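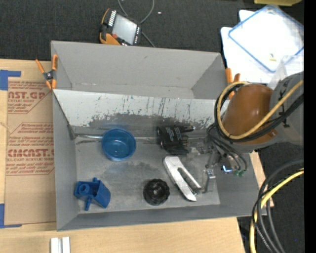
Kedside PF-2 Pneumatic Finger Gripper
Evaluation unit for mixed-part bin picking

Overview | Specifications | Bench comparison | Setup notes | Ordering

The PF-2 is a two-finger pneumatic gripper for light bin picking and kitting. It is sold as a bare gripper, as a kit with flange adapter and fittings, or as a loan unit for evaluation. Stroke, finger length and closing force are set mechanically. There is no onboard controller; one digital output and one valve are enough to run it.

The gripper is meant for parts that vary from pick to pick: hand tools, molded housings, knobs, small bowls and dishes, short brackets. For cartons, bags and flat film, see the Toren suction heads.

Specifications

Actuation: double-acting pneumatic, linkage driven
Stroke, total: 65 mm
Finger length, standard: 31 mm below bracket
Supply pressure: 2 to 6 bar, dry filtered air
Hose: 6 mm outside diameter, push-in fittings
Finger material: stainless steel, uncoated
Position sensing: open and closed end stops, optional
Mounting: Kedside round flange; adapters for other patterns on request

Closing force depends on supply pressure and on where along the finger the part is held. Force tables are in the manual.

Bench comparison

The PF-2 was compared with two other end effectors on the same arm and in the same open-topped gray box: the Toren V4 single-cup suction head and the Hendricks EG parallel electric gripper. The work was done in October by Martim Frade, with part selection and scoring by Zinhle Sithole.

Parts were chosen to be awkward. The set includes a round translucent blue bowl, an irregular blue plastic part with a socket and a peg, a black plastic device with a pointed prong, a long slotted hand tool in white and silver, and a black knob with a scalloped edge. Parts were dropped in by hand and left as they fell. A pick counted only if the part cleared the front wall and was still held at the place position.

Bowl. The suction head was the best of the three when the bowl lay flat with its opening up. The PF-2 picks it by the rim, one finger inside and one outside, and needs clearance on the outer side. The Hendricks unit could do the same but its wider fingers touched the sloping panel when the bowl was against it.

Irregular part. Suction failed on every orientation tried. Both finger grippers held it across the angled body. Grasping at the peg is possible but the part swings, and Frade disabled that grasp in the planner after the first session.

Prong device. Both finger grippers were reliable on the body. Keep the approach clear of the prong. Suction held on the face but let go in fast moves.

Slotted hand tool. Best result for the PF-2. One finger enters the slot and the other closes on the outside of the body. The Hendricks fingers do not fit the slot and have to span the whole body, so the tool must be clear of its neighbors.

Knob. The recessed center rules out a good suction seal. The PF-2 grips the scalloped edge well if the fingertips reach the box bottom. With the knob hard against the front wall, all three had trouble. A nudge move away from the wall was added to the cycle for this case.

Parts along the seam where the panel meets the bottom were the hardest group overall. Slim fingers help there, but the tilt of the wrist matters more than the gripper. Tilts were taught by hand and stored per zone.

The PF-2 was slower than suction on flat parts and slightly faster than the electric gripper on everything else, mostly from closing time. It was the loudest of the three. Exhaust silencers are included in the kit and should be fitted.

Box and fixturing

Any rigid open-topped box can be used. A low front wall shortens the exit move. Clamp the box at two points as a minimum; spring clamps on the upper edges are sufficient for light parts and come off quickly when the box is changed. Check that the clamp handles are outside the wrist envelope with the arm at full tilt.

Expect scuffing of painted or plastic surfaces. Bare steel fingertips will mark a panel they touch repeatedly. Polymer tip covers are available and add to finger width, so repeat the clearance check after fitting them.

Setup notes

1. Mount the flange adapter, then the gripper. Do not carry the gripper by the linkages.
2. Run hoses and cables together in one loose loop along the arm. Leave enough slack for full wrist rotation in both directions.
3. Set the tool center point at the fingertips with the gripper closed.
4. Set supply pressure to the lowest value that holds the heaviest part, then raise it by half a bar.
5. Jog to all four corners of the box at low speed before running a program. Keep the pendant within reach.
6. Tighten the finger bracket screws again after the first day of use.

Known limits

Total stroke is not adjustable on the fly. If parts smaller than the knob are mixed with parts near full stroke, cycle time suffers, as the fingers open fully each time. The end stop sensors report a missed pick only when the fingers close completely; a part held by one edge reads as a good pick. Add a check weight or a camera check at the place position if this matters.

The PF-2 is not rated for washdown.

Ordering

PF-2-B: bare gripper
PF-2-K: kit with flange adapter, fittings, hose and silencers
PF-2-T: polymer tip covers, pair
PF-2-S: end stop sensors with cable
PF-2-L: loan unit, kit contents, returnable

Loan units and spare fingers are handled by Fedance. State the arm model, flange pattern and available air pressure when requesting one. Drawings and the full pick log from the comparison are supplied with the loan unit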